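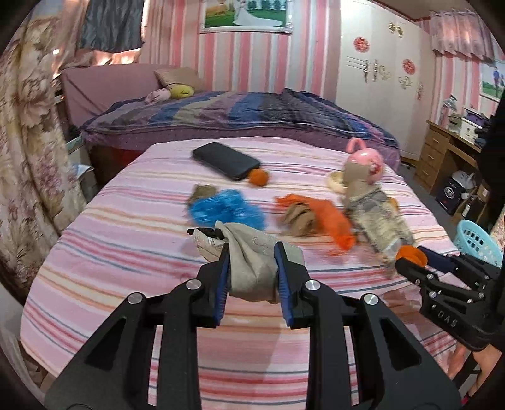
I have a grudge against the word "success," and it started with socks. For most of July I was on a project called Varnthorpe, teaching a gripper to clear clutter off beds, and our log kept one number for every pick: jaws closed, yes or no. By that measure we were doing great! A gray-beige sock bunched up between two ridged blue pads counts as a win, same as a plush toy would, same as the phone lying face down a little farther back on the striped sheet. But it shouldn't be the same. You can squeeze a sock as hard as you like and the sock will forgive you. I'm not so sure about the phone.

And a phone is how we got in trouble. Our Piltgate controller had a force limit, a perfectly sensible one, and somebody (okay, me) raised it to 60 newtons one evening when a thick towel kept slipping out. I meant to put it back. Two days later the arm went for my old handset, closed on it, logged a success, and kept right on squeezing while I hunted for the stop button. The glass went. The battery swelled up a bit, which scared me a lot more than the glass did, and we carried it outside in a metal bucket -- not a procedure we had written down anywhere.

Florian Hofstetter went back through the logs afterward and found 71 grasps made over the old limit. Every one was marked as good. Nothing had flagged them, so as far as our weekly chart knew, it was our best week ever.

People told me the fix was a better camera, or one of those Widmer pads with sensors in the skin. Maybe! I'd love a set. But I think we reach for hardware because it's more fun to buy than a rule is to write. What I want is boring: a limit that drops back to its default after 20 minutes unless a person asks for it again, and a log that records how hard we squeezed as well as whether we held on. The Golus team down the hall has had the first half of that for ages, and I used to tease them about all the clicking.

I've stopped teasing them. I also keep the bucket by the door now, with a lid.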